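Suncombe Coin and Medal Fair: visit report
2019-06-28

The Suncombe fair is held twice a year, in February and again in early summer, in the exhibition hall behind the old corn market. I attended the summer session on both days. The purpose of the visit was to look at late hammered silver for my own collection, to hear the talk on die wear, and to see whether the move to the larger hall had changed the mix of dealers. These notes follow the order of the visit.

Access and entry

The hall is a short walk from the railway station. Doors open to ticket holders at ten and to the general public an hour later. The early ticket costs more and is worth having if you are buying, as the better hammered pieces had moved between dealers before the public queue was let in. Bags are checked at the door and must be left in the cloakroom if they are larger than a briefcase. Loupes, scales and reference books may be taken in. Callipers may also be taken in, but several dealers will not allow them near a coin, so ask first.

The floor plan has been redrawn. British material now runs along the north wall, ancient coins are in the centre aisles, and world coins and banknotes are at the far end near the café. Medals and tokens have a side room with lower ceilings and better light. The lighting in the main hall is mixed: daylight from the roof and strip lamps over the aisles. Toning is hard to judge under it. I took my own lamp, a small clip-on unit with a daylight tube, and used it at every table where a socket was free.

Dealers

There were 60 tables booked, against 27 at the last session I attended in the old hall. The extra space has mostly been taken by general dealers with mixed trays, and the number of specialists in hammered silver seems much the same. Prices for common pennies of Edward I in average grade were steady. Prices for clear portrait pieces of the Tudor period were higher than I had expected, and there was little room for bargaining on them.

Bélanger had the strongest display of French and Low Countries silver. Each coin was in a flat holder with the weight, the die axis and the previous sale written on the ticket. The die axis is often left off tickets, and having it saved a good deal of handling. I bought a douzain there, slightly double struck on the reverse, with a full legend. The invoice gave the weight to two decimal places and it agreed with my own scale.

Skudum deals in Baltic and Scandinavian coins and brought a long run of small copper. Much of it was ground-found and had been cleaned too hard. The better pieces were kept in a second case under the table and had to be asked for. A tray of Livonian shillings was priced per coin regardless of ruler or date, and it was possible to pick out scarcer dates with patience and a good lamp. I spent longer at this table than at any other and left with 11 coins.

Presen sells storage: cabinets, trays, capsules and envelopes. Their mahogany cabinets are made to order, with trays drilled to the customer's own list of sizes. The sample cabinet ran smoothly and the felts were cut clean. I asked what wood is used for the tray bases, as oak gives off acids that attack lead and some copper alloys. The answer was that no oak is used anywhere in the cabinet. The delivery time is long, and a deposit is taken with the order. 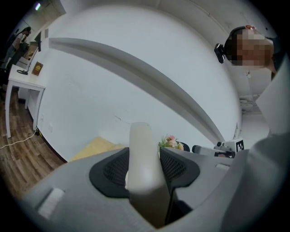 The talk on die wear was given on the first afternoon by Shirley Melnyk, who has spent many years sorting a single hoard of groats by die. She began with the method. Each coin is weighed, photographed under a fixed light from two directions, and compared with others from the same obverse die. Cracks and clogged letters are then put in order, on the principle that a crack may grow but does not heal. Where a reverse die is shared between two obverses, the sequences can be joined.

Her main point was a caution about estimates of output. A figure for coins struck per die is often carried from one study to another without regard to the metal, the size of the flan or the care taken in the workshop. In the hoard she has worked on, some reverse dies failed early and others lasted a very long time, and an average hides this. She showed one obverse in six states, the last with the chin of the portrait almost gone. Questions were taken afterwards, mostly on photography. She recommended a fixed stand and a grey background, and advised against altering contrast before comparison.

The room seated up to 400 and was perhaps too large for the subject. The slides could be read from the back, but the microphone dropped out twice and part of the section on punch links was lost. A printed handout with the die chart was available at the desk and covers the missing part.

Second day

The second day was quieter and better for looking. Several dealers had re-sorted their trays overnight, and a few prices on slow stock had come down. I went back through the side room, where I found a run of seventeenth-century tradesmen's tokens from the western counties. Most were worn and two were plated copies, sold as such and marked on the ticket.

The identification desk is free and is run for three hours each morning. Visitors bring a coin and are given its type, an approximate date and a reference number. No valuations are given. The queue was short by the second day – under ten minutes – and the desk had a good working library, including the standard volumes on Scottish and Irish issues.

Practical notes

Most tables take cards, but the signal in the hall is weak at the north wall and payments there failed more than once. Bring cash for small purchases. The café closes early. Seating is limited to the benches by the cloakroom. Postal insurance forms are held at the organisers' desk for buyers who prefer not to carry coins home.

The February session will use the same hall and the same floor plan. Table bookings are already open, and early tickets go on sale in the autumn.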